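Lekumen Program Office
Home | Programs | Reports | Guidance | Contact

Good Practice for Hand-Held Gripper Demonstrations
Progress report to the Grusten Fund, period ending June

Prepared by Edvin Sjöberg, project lead
Reviewed by Wendelin Oberholzer, standards coordinator

1. Purpose of this report

The Grusten Fund supports Lekumen in writing and testing a code of practice for people who record manipulation tasks with hand-held grippers. This report covers the second reporting period. It sets out the state of the draft code, the results of the trial use at our partner sites, the changes made in response, and the work planned for the next period.

The code applies to household and light packing tasks carried out by human operators. It does not cover grippers mounted on robot arms, for which the partners already follow their own safety procedures.

2. Status of the draft code

Draft 2 was circulated to both partners, Bestside and Sönmez, at the start of the period. It contains nine sections. Six are considered stable. The remaining three (packaged food, labels and personal information, and two-handed work) were rewritten during the period and are discussed below.

The partners recorded 1,884 demonstrations under Draft 2. Of these, 195 were set aside on review for departing from one or more clauses. The most frequent cause was a grasp that began before the fingertips were fully in view. The second was an item that left the work surface and was put back without the recording being stopped.

3. Packaged food items

Small wrapped snacks were chosen as the main test class for this period. They are light, they deform under pressure, and many are clear or shiny, so the edges of the packet are hard to make out. Draft 1 treated them in the same way as rigid boxes, and operators at both sites reported that the guidance was of little use to them.

Clause 4.2 now asks operators to close on the body of the packet with both fingertip pads, and to leave the sealed ends free where the size of the packet allows it. Clause 4.3 asks for a short hold before the item is moved.
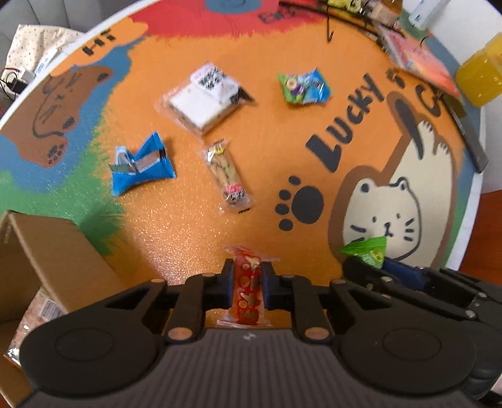 Figure 1. Clear snack packet with a red label held upright between the fingertip pads, with other packaged snacks on the table.

Clause 4.4 concerns the choice of surface. An earlier version required a plain, single-color table. Wendelin Oberholzer advised against keeping this rule, on the grounds that homes and small shops seldom have such surfaces and that a code which excludes them would be set aside in daily use. The revised clause permits patterned and illustrated tabletops. It requires only that the surface be noted in the session record, and that a site should not use a single surface for all of its sessions.

Clause 4.5 is new. Food used in sessions must remain in its wrapper, must be discarded if the wrapper splits, and may not be returned to a kitchen or shop shelf afterward. Bestside asked for an exception for sealed multipacks. We have not granted it at this stage — the question will be reviewed with the next draft.

4. Labels and personal information

Printed matter on food packaging, including barcodes and brand names, is permitted under the code and need not be covered. Shipping labels, handwritten notes and any screen showing messages or names must be removed or turned over before a session begins. Operators are asked to check the floor and the furniture near the table as well as the table itself. Eleven of the comments received on Draft 2 related to this section, and most asked for a clearer statement of who is responsible for the check. Draft 3 assigns it to the operator, with a second check by the site reviewer.

5. Two-handed work

Draft 2 said little on the use of two grippers at one table. Section 7 has been expanded as follows.

7.1 The operator shall decide before the session which gripper is to grasp and which is to support or wait.
7.2 The waiting gripper shall be kept clear of the closing path of the other.
7.3 Where items are to be placed in a box or tray, the box shall stand within reach of both grippers and shall not be moved during a recording.
7.4 Drinks, tape and other items not used in the task should be kept to one end of the table. They need not be removed. 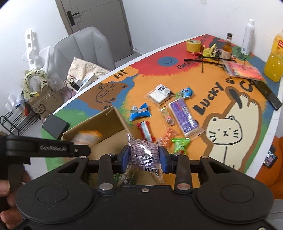

Figure 2. Two grippers in use beside an open cardboard box. The nearer one holds a small clear packet between its finger pads.

Sönmez has asked whether 7.4 should be made stricter. Our view is that a certain amount of ordinary clutter is acceptable and useful, provided that glass containers are closed and stand away from the path of the hands. Cables crossing the work surface remain a concern, and Draft 3 will carry a separate clause on them.

6. Operator training

Both partners used the short training module supplied with Draft 2. Feedback was favorable on the practice exercises and less so on the written text, which operators found long. The module will be shortened and the clause numbers moved to the margin. Translation has been delayed and will not be complete before the next period.

7. Expenditure and request

Spending was within the approved budget. We request approval to move 500 dollars from travel to printing, to cover laminated clause cards for the two sites. No other changes are requested.

8. Work planned for the next period

Draft 3 to be issued to both partners, including the new clause on cables.
Decision on the multipack exception requested by Bestside.
Second review of the 195 demonstrations set aside, to establish whether any would be acceptable under the revised wording.
Shortened training module to be tested at Sönmez — Bestside will follow once its new operators are in place.

Questions on this report should be addressed to Edvin Sjöberg at the Program Office.

Shares 9 | Comments 0

© Lekumen Program Office | Contact | Accessibility | Back to top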